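Alcombe Guest Rooms: The Bedside Drawers
Gallery, 2 photos

The guest rooms at Alcombe are getting a furniture check before the summer bookings. The low gray-taupe drawer units went in last February, and the list for each one is short: open the drawers, look inside, note any marks, clear the top.

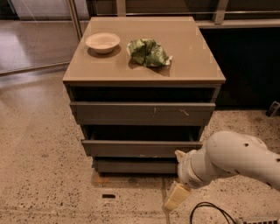
By Carolina Sequeira
June 23, 2026

Drawers out by different amounts, with a small bowl and a crumpled green wrapper still on top. The wrapper goes in the trash and the bowl goes back to the kitchen. The top drawer front has a short scratch near the middle and a longer mark to the right of it. Both are small enough for a touch-up pen.

We are keeping the units for now. They are low enough to reach from bed, and the glossy tops wipe down with a damp cloth. The terrazzo floor gets mopped after the drawers are closed.
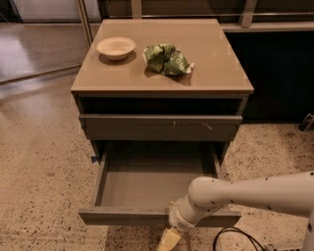
Lower drawer open and empty, upper drawer closed. Room 43, Alcombe.

Spare drawer parts are kept in the Bikholm storeroom.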